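Simulation-first testing (robot handling)

Simulation-first testing is the practice of running a robot's handling job on a computer before any real arm gets to try it.
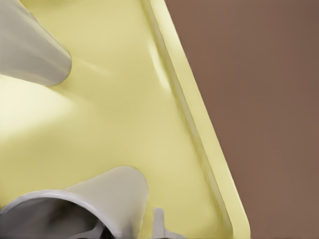 What does a simulation-first rule ask a shop to do?
It asks the shop to run each new job in a simulator, write down the results, and get them signed off before the same program goes onto a real robot.

I've kept this entry going for a while now, and I still think the rule is easier to follow than it sounds. You build the parts, the work surface and the gripper in software, you let the program run, and you keep every log (yes, the ugly ones too!). Then you change something small and run it again.

Where it came from

The version I know best is the Kultbridge code, a shop-floor guide first used at the Trarnthorpe plant. It started as 3 pages stapled together and grew to 16, mostly because people kept asking what counted as a failed run. The current answer is pretty strict -- a dropped part, a touch on anything the gripper wasn't meant to touch, or a stop that needed a person to clear it.

Runs and records

Under the code, a new pick-and-place job needs 590 simulated runs. Lighting, part position and surface grip all have to vary between them. I used to think that was overkill, and then I watched a job at Bangera go bad on run 187 when the part landed tight against a wall and the fingers had no room to close. We'd have shipped it after a hundred!

Records should list the program version, the gripper model, the friction settings and who approved them. Please write down the friction settings. I can't say how many evenings I've lost to a log that left them out.

Clearance

Trays and bins get their own section, and it's the part I get the most mail on. The code wants a stated gap between the fingertips and the tray floor, plus another for the rim, and it wants both checked along the whole path as well as at the grasp. Drerwood uses a looser reading and checks the grasp only. I don't love that, but their jobs are slow and their trays are shallow, so I see how they got there.

Limits

A clean set of simulated runs doesn't clear a robot for work near people. Guarding, speed limits and emergency stops still have to be checked on the real cell, and the first real runs are done at reduced speed with someone at the stop button. Soft parts and thin film are also left out of the code for now -- a draft covering bags has been going around since October, and I'll add it once it settles.

See also: gripper clearance, cell sign-off, reduced-speed trials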